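Skelcombe police station open day: visit notes

The station at Skelcombe opens its doors once a year, in October. I went on the afternoon session, which is the shorter of the two and leaves out the dog section. Entry is by the side door on Tadis Street. The front counter stays in normal use throughout, and visitors are asked not to queue there.

The tour is in groups, each with a uniformed guide. Ours was Kaiwen Feng, a constable on the neighbourhood team, who covers the streets between the river and the bypass. Bags were searched at the door and phones had to be switched off before the custody corridor. The safety talk took longer than planned and we started late.

The vehicle yard comes first. Two response cars and a van had been parked with their doors open. The van is a recent conversion by Hosseinzadeh, who fit out the rear section: a cage with a moulded seat, a drain in the floor and a separate light circuit that can be worked from the front passenger side. The older vans had the switch at the back only. Equipment in the response cars is held in a racked boot tray, checked at the start of each shift against a laminated sheet. Feng went through the sheet in order. Cones, warning signs, tow rope, blankets, first aid bag, defibrillator, broom. The broom is for glass and gets used more than anything else in the boot.

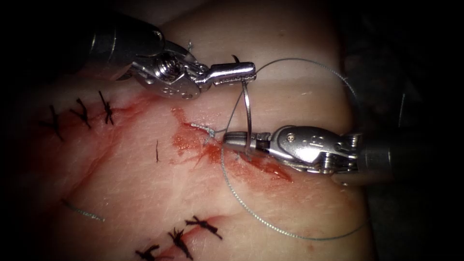
From the yard we went up to the contact room. Calls for the town are no longer answered here, having moved to the county control room some years ago, but the station keeps a desk that can see the same incident list. The list runs on a system called Vumura. Each incident is a line with a grade, a time, a location and a free text box. Grades are set by the call handler and can be changed by the supervisor, and every change is logged with a name. We were shown a training copy with made-up addresses. One of the group asked how a call from someone who cannot give an address is handled. The answer was that the handler works outwards from the nearest thing the caller can name, such as a shop or a bus stop, and types it in as spoken. The map is then searched by that wording.

The part I had come for was the talk on welfare stops, given in the briefing room. A welfare stop is any contact an officer starts with a person on foot who may need help and is not suspected of anything. Most are short. At Skelcombe they are recorded on a single screen in Vumura, with boxes for place, reason, outcome and whether anyone was told afterwards. Feng said the form used to have 21 fields and officers tended to leave it until the end of the shift, when half the detail had gone. The present one has 6. It can be filled in on a handset at the roadside.

Three kinds of stop were described. The first is an older person walking a long way between places, often with shopping, where the usual result is a chat and sometimes a phone call to a relative. The second is a person who is lost. The third is a person in the road, for example with a stalled mobility scooter, where the officer's first job is to position the car behind them with the blue lights on. Lifts are given at the officer's discretion. A lift must be called in with the start point, the end point and the time at each, and there has to be room for any walking aid without blocking the boot equipment. A folded frame goes flat behind the front seats.

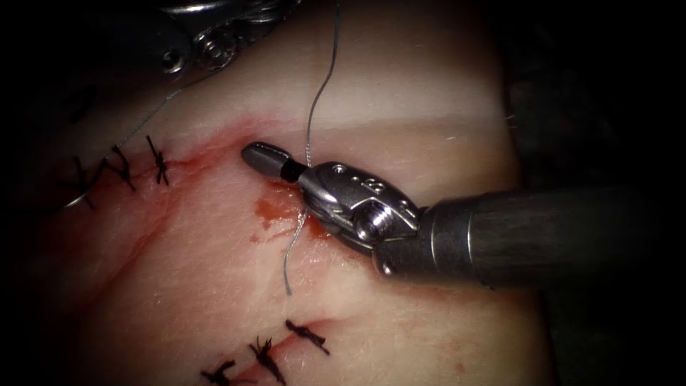 Questions ran to 30 minutes. Several were about parking and were passed to the council stand downstairs. A more useful one concerned repeat contacts. If the same person is stopped more than once in a month, the record is marked and the neighbourhood team reads the entries together. They may then offer a home visit, which can be refused. The records are kept separately from crime records and are not searchable from the same screen. I asked how many the station holds and was given a figure of some 3,000, covering the town and the villages to the north.

The custody corridor was last. One cell was open to view. It has a bench, a call button, a camera dome and a hatch, and the ceiling carries a stencilled notice about property. The group was allowed in four at a time. The call button was demonstrated and answered promptly from the desk.

Practical points for anyone going next year. There is no parking at the station, and the nearest public car park is uphill, behind the library. The stairs to the contact room are steep, but there is a lift if you ask at the side door. Tea is served in the parade room until the last group is out. Places on the morning session have to be booked by post or at the counter. The afternoon is first come, first served.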